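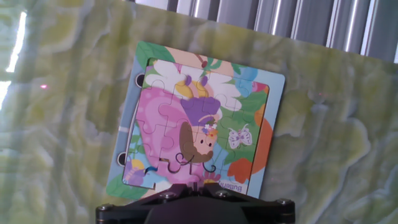

**Figure 3.** Children's tray puzzle with a printed border, of the type covered in Section 4.

## 4. Toy lending and repeat borrowing

### 4.1 Collection and records

The Brotel branch library began lending toys alongside picture books four years before our study. Items are shelved by type in low bins, and each carries a barcode on its bag or box. Families may take two toys per card for three weeks. At the start of the study period the collection held 186 items, of which puzzles were the largest group, followed by building sets, pretend-play items and board games.

We worked from circulation records only. The branch supplied a file of 2,000 loans with the family card number replaced by a code. Each line gave the item number, the date out, the date in, and a condition note if the desk staff had entered one. The file was exported on March 20, 2003, and loans still open on that day were dropped before we received it. The file also lacked the age of the child, so we used the age range printed on the packaging as a stand-in. This is a weak measure. A family with children of two and six may borrow for either of them, and the records do not show which.

The Kruger branch runs a similar service, but its records are kept on paper slips that are thrown out when the toy comes back. We visited twice and spoke with desk staff, and we use what they told us only where it helps explain a pattern found at Brotel.

### 4.2 What counted as a repeat loan

A repeat loan is any loan of an item to a family that has had the same item before. Renewals were not counted. If a toy was returned and taken out again by the same family on the same day, we treated the second loan as a renewal, as the desk at Brotel tells families to do this when the renewal limit has been reached.

By this rule 579 of the loans were repeats. This was higher than we expected from work on picture books, where a child's wish to hear a story again is usually met within a single loan. Toys are larger and fewer in number, and a family looking for something suitable for a given age will run through the shelf sooner. Some repeat borrowing must come from this alone. To get a rough sense of how much, we compared families who had borrowed from at least three bins with families who had used only one or two. The first group had fewer repeat loans per family, but the gap was smaller than a simple supply explanation would suggest.

### 4.3 Puzzles compared with other items

Puzzles made up 372 of the repeat loans. They were a large share of all loans as well, so a high number of repeats is not surprising by itself, but they were also repeated more often per item than building sets or board games. Pretend-play items came closest.

Within the puzzle group, tray puzzles of the kind shown in Figure 3 were repeated more than boxed puzzles without a tray. We see three possible reasons. The border gives the child an edge to work from, and a puzzle that can be finished without help may be asked for again. Tray puzzles are also easier to check at the desk, so fewer of them are pulled from the shelf for missing pieces and there is more chance of the same one being available. The last reason is subject matter. Many tray puzzles show one large character, and staff at Kruger told us that children ask for them by character.

We could not test the last point well. The Brotel catalog records a title for each puzzle, but titles were entered by different people over several years, and many say only "puzzle, cardboard" with a piece count. Where the title named a character or an animal, the repeat rate was higher than where it named a place or a vehicle - but the number of items was small, and we would not rest much on it.

### 4.4 Condition and missing pieces

Condition notes were entered unevenly. Most date from August, when the branch did a full check of the bins and entered a note for every item it handled. Outside that month a note usually means that something was wrong.

Missing pieces had less effect on borrowing than the staff believed. Puzzles marked as one piece short continued to go out, and several were repeated by the same family after the note was made. Once two or more pieces were gone, loans fell off quickly. We do not know if this reflects the families' choice or the habit of desk staff, who at times moved incomplete puzzles to a lower shelf.

Bags mattered more. In the second year the branch moved from boxes to the Zunus mesh bag, and late returns of puzzles dropped after the change. Families had been asked to hold on to a toy until all of its parts were found, and a bag with a closing cord seems to have made this easier at home.

### 4.5 Limits

The file covers one branch in one town. Families who stopped using the service are present only through the loans they made before leaving, and we have no record of why they stopped. The Evatero catalog software also reuses item numbers when a toy is withdrawn. We found and corrected the cases where the item type changed, but if a puzzle was replaced by another puzzle under the same number, a first loan of the new one may have been counted as a repeat - this would raise our figures slightly for puzzles and leave the other groups nearly unchanged.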